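Gradby Wedding Fair, planning meeting
Held in the upstairs room, Friday, 6:30 p.m.
In the chair: Morag MacKinnon
Apologies: Yu Florals (represented by a written note)

1. Previous minutes
Agreed, with one correction. The April minutes said the Dustent barn "holds 700." The barn's own paperwork says 700 standing, with no tables, no stage and no cake displays. The chair asked that we stop using the figure in the brochure.

2. Stallholders
32 stalls applied for, 2 paid. The stall team described this as encouraging. The chair did not. Deposit reminders go out Monday, and unpaid corner spots will be offered to the waiting list after that.

3. Color theme
Fanditora, our stylists, want peach and charcoal throughout: runners, napkins, aisle carpet, signs. It was asked whether any couple had requested peach. Fanditora said it was "where things are going." The same was said of copper two years running, and we still have the lanterns.

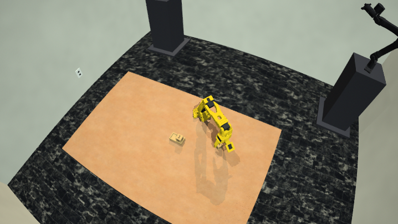 Orange-tan on black, with yellow.

The caterer worried that charcoal linen shows every crumb. Fanditora will bring fabric samples, full width, to be looked at under the barn lights. No decision until then.

4. Flowers
The note from Yu Florals quotes $1,000 for the entrance arch. It does not say whether that covers setup, takedown or the frame. Morag MacKinnon to get it in writing. A suggestion that the arch could be raffled afterward got no support, as it would have to fit in somebody's car.

5. Runway show
Two bridal shops have agreed to lend gowns. Neither has agreed who pays if a hem gets stepped on. The idea of an evening show was raised again and turned down again. The heating in the barn has been "due for repair" for as long as anyone present could remember.
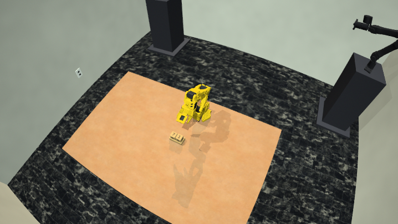

The running order stays as it was: gowns first, suits second, bridesmaids last. The shops would like live music. The chair said she would believe in the string quartet when she saw a signed booking, and asked for a playlist to be made up in the meantime.

6. Advertising
Gradby radio has offered a free mention in return for a free stall. Accepted, provided the mention is in daylight hours. The website still shows last year's opening times. This was also raised last month.

7. Any other business
Parking: the field again. Straw to be ordered in case of rain.
Favor bags: no more scented candles in with the chocolates.

Meeting closed 8:15 p.m. Next meeting at the barn, coats advised.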